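Gripper faults and safe stop - frequently asked questions
Pollora two-arm table kit
Last updated: December 2019

We have collected the questions which came to us after the notice of September. Please read all the answers before you switch on the arms again.

What was the fault?

On some kits the gripper did not open when the program told it to open. The servo stayed in the closed position and kept pushing. After a short time it became too warm to touch, and in two cases the plastic of the housing became soft.

How many kits have it?

We received 13 reports. All of them came from kits which were put together at our Ralholm workshop. Kits from the Kılıçarslan workshop use another servo cable and we have no report from there.

What is the reason?

The thin wires behind the gripper are bent each time the wrist turns. After some 200 pick-and-place cycles one wire can break inside, where the eye does not see it. The signal then comes and goes, and the servo holds the last position it has understood.

Was anybody hurt?

One user had a pinched finger. He reached between the two arms to take away a sweet that had fallen, and the second arm continued its movement. The skin was not broken, but we take this case seriously.

May I put my hand between the arms when they are standing still?

Only when the power of both arms is off. An arm which stands still may be waiting for its next command, and with a damaged wire it can also move without a command. The Pause button in the Didance software is not a safe stop - it stops the program, but the motors stay under power. 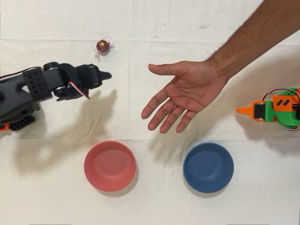 The same rule is valid when only one arm is in use. If the other one is connected to power, please treat it as a moving arm.

How do I check my wires?

Switch off the power and wait 10 minutes so that the servo can cool down. Move the wrist slowly by hand from one end to the other and look at the wires near the gripper. If a wire is pulled tight, has a sharp bend or shows bare metal, do not use the arm.

Can I repair the wire myself with tape?

No. Tape makes the wire stiff and it will break again beside the tape. Please ask us for the new cable set. It is free of charge for all kits from Ralholm, also when the guarantee has ended.

My gripper is closed and holds an object. How do I free it?

Switch off both arms first. Then turn the gripper open with two fingers, slowly. If it does not move easily, do not use a tool - write to us and we will send you a drawing with the screws to loosen.

Will a software update solve the problem?

Only partly. The update for Didance cuts the power to the gripper when it pushes for too long, so the servo does not overheat. It cannot repair a broken wire. You need both the update and the new cable set.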